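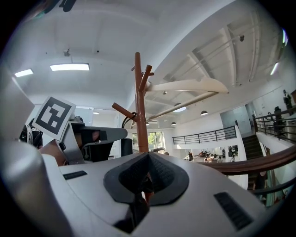
How to Re-Cane a Chair Seat by Hand
By Abla Kanaan

My grandmother's chair sat in the hallway in Priltovdale for years with a hole in it big enough for the cat to climb through, and I walked past it every day telling myself I would take it to a shop. Then I got the quote from the shop! So I learned to do it myself, slowly and with a fair amount of unpicking, and I have been doing it ever since.

First, make sure you have the right kind of chair. Hand caning is for seats with a row of little holes drilled all the way around the opening. If yours has a groove instead, with a sheet of woven cane pressed into it, that is a different job and you'll want a different page.

What you need

One hank of strand cane (the one I buy from Farah's mail-order counter is 300 feet, plenty for one seat with some left for mistakes), a short length of wider binder cane, a handful of pegs or golf tees, an awl, small scissors, and a bowl of warm water. Measure across your holes before you order, as cane is sold by width and the wrong one will make you miserable by step five.

Getting ready

Cut out the old seat and clear every hole with the awl. My chair had 54 holes and a good many were plugged with old glue, so put the radio on. Soak three or four strands at a time for 14 minutes or so, then keep them in a damp towel.

Weaving

1. Find the center hole at the back and the center hole at the front. Peg one end of your strand at the back, bring it straight to the front, shiny side up, go down through the hole and up through the next one, and head back again. Work out to one side, then the other.

2. Lay a second layer from side to side, right on top of the first. There is no weaving yet – enjoy it.

3. Go front to back again, over everything, keeping each strand a little to the right of the first ones.

4. Now weave side to side, over the step three strands and under the step one strands. Dampen the cane as you go and nudge the pairs together with a peg.

5. Weave the first diagonal, starting at a back corner, over the side-to-side pairs and under the front-to-back pairs.

6. Weave the other diagonal the opposite way, under the side-to-side pairs and over the front-to-back ones.

Tie off loose ends underneath by looping them twice around a neighboring strand. Lay the binder cane over the holes and stitch it down with a thin strand, up and over and back down the same hole.

Let the seat dry overnight before anybody sits on it. It will tighten up quite a bit – mine sounded like a drum by breakfast.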